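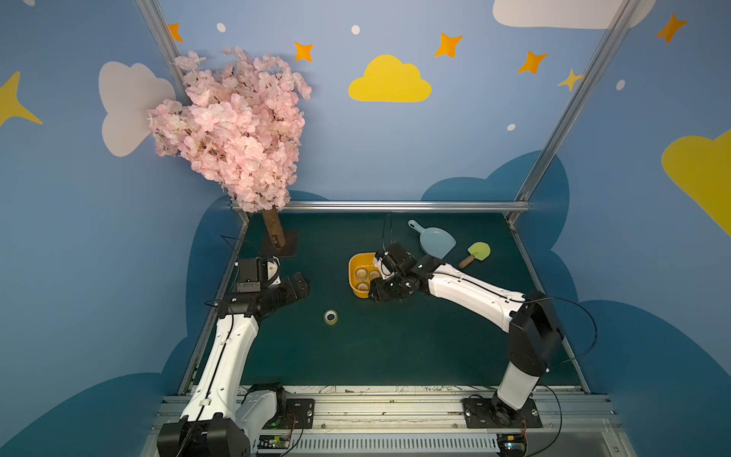
Giving up the second car

We sold the second car in February. I had been putting it off for two years, mostly because I liked knowing it was in the driveway. It had 3620 miles on it since the last oil change, and that oil change was a long time ago.

My friend Marion bought it for her daughter. She drove it up and down Dunbar Street with the windows open, asked what the clunk was, and I told her it was the back seat latch. She paid in cash and took the snow tires too, which cleared out half the garage.

The first thing I noticed was the insurance. We were paying $506 every six months for a car that went to the grocery store and the dentist. That money goes into a separate account now. So far it has paid for a rain jacket, two bus passes and a new rear wheel for my bike.

The bus is fine. The number 8 stops at the end of our block and gets me to work in 20 minutes if the light at the bridge is with us. In the car it took less time, but then I had to find parking. I read on the bus. I've finished three library books and given up on a fourth.

Mornings took some sorting out. My husband starts early and needs the car most days, so anything that has to be hauled waits until evening. I used to run out for one onion. Now there's a list on the fridge, and if the onion isn't on it we eat something else. We waste less food this way, though we've also had a lot of eggs.

The bad part is my mother's appointments. She lives out past the county line and no bus goes there. Davina next door has lent me her car twice, and I filled the tank both times. Once I took a cab home and it cost more than I want to write down here. If the appointments get more frequent we'll have to think again.

I also miss driving by myself with the radio on. I didn't expect that. It was the only half hour of the day when I wasn't answering anyone.

A few people have asked if we'd do it again. Yes, but I'd do it in spring. Standing at a bus stop in February with wet shoes – and I had wet shoes for most of that month – is a poor way to start. I bought proper boots in the end, on sale, one size up so they fit over thick socks.

The garage still needs sweeping out. Effie wants to put a ping-pong table in there, and I've told her she can if she does the sweeping.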